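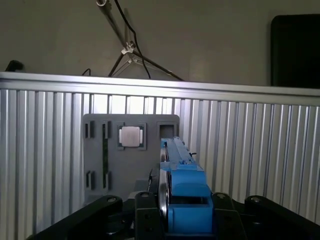
Why do small computer parts need a holder of their own while they wait to be fitted?
They are light, they slide when brushed, and they have contacts and edges that ought not to be pressed or rubbed, so a holder keeps each one in a known spot, the right way up, with its safe edges free to be picked up.

Figure 4. Fixture plate on the ribbed aluminium table. Four clips on the left-hand portion, with a narrow green strip resembling a memory module held between two of them; to the right of it, a square holder with a processor-like chip.

3.2 Laying out the plate

We spent rather longer on the layout of the plate than we had planned, and we would like to set down the thinking at some length, as readers who come to this kind of work from the bench will probably recognise most of our troubles. The first plates used at Truvirberg were flat trays with shallow outlines cut into them, much like a cutlery drawer. They were pleasant to look at and quick to make, but a thin board lying flat in a shallow outline is a fiddly thing to lift, and people who tried it tended to slide a fingernail underneath, just where the contacts are.

The later design stands long, thin parts on edge. In Figure 4 the green strip stands in the plate with a clip at each end, leaving the long side between them clear. The clips are set in two pairs, and we settled on this after trying a single long slot, which gripped nicely enough when new and grew slack over the summer - by August we were padding it with tape. Separate clips can be changed one at a time, a small mercy when only one of them has worn.

Square parts asked for something different. A chip with a metal cap is easy to see and easy to drop, and it matters a good deal which way round it sits. The holder near the top centre of the plate has raised brackets at its sides and leaves the cap open from above. Houshang Golestani, who drew the first version, wanted the brackets taller; Triin Krūmiņa wanted them gone altogether. The height we use now is a compromise that neither of them is especially fond of, and it has served us well.

The recessed pocket in the upper right corner has a raised border, and we kept that border through all 16 revisions of the drawing. A raised edge can be found by touch, and it also casts a little shadow that helps the eye when everything else is the same matte grey. We did try a white plate from Bondell for a while. It showed every speck of dust (useful in its way), but pale labels vanished against it and we went back to grey.

A word should be said about the table. The long aluminium ridges are convenient, as a plate can be set down almost anywhere along them, but bare metal throws back the light. There is a patch of strong white glare just beyond the plate in Figure 4, where the ridges all but wash out and only the dark grooves between them remain easy to follow. The matte finish of the plate suffers far less, and we would gently urge anyone copying the arrangement to look at the finish before buying a better lamp.

Over the whole study 584 placements were logged on plates of this pattern, and 38 of them were marked by the person on duty as needing a second attempt. Most of those notes concerned the narrow parts. The wording of the notes varied a great deal from one person to the next, and Section 3.3 describes how we sorted them.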